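Skuddale Two-Bin Picking Cell: Safe Operating Practice
Equipment page, maintained by Tredel Automation Services 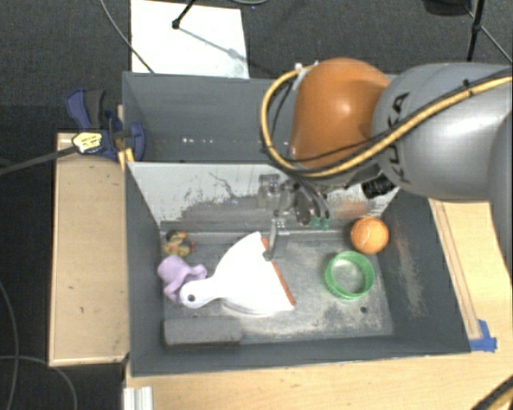 Scope
These requirements apply to all bin-picking cells supplied under the Skuddale name in which an arm handles mixed household items from open bins.

Limits of operation
Speed with a person inside the marked area: 250 mm/s is not permitted on this model; the set limit is 25 mm/s.
Minimum distance from bin edge to walkway: 320 mm.
Maximum items per bin: 18.

Before each shift
Clamps holding the bins shall be checked by hand. Cables along the arm shall be tied and free to move through the full reach. Gripper fittings shall be inspected for wear.

Access
Entry requires 2 trained operators, one at the stop button.

Questions on these requirements may be sent to Leire Robles, Equipment Safety.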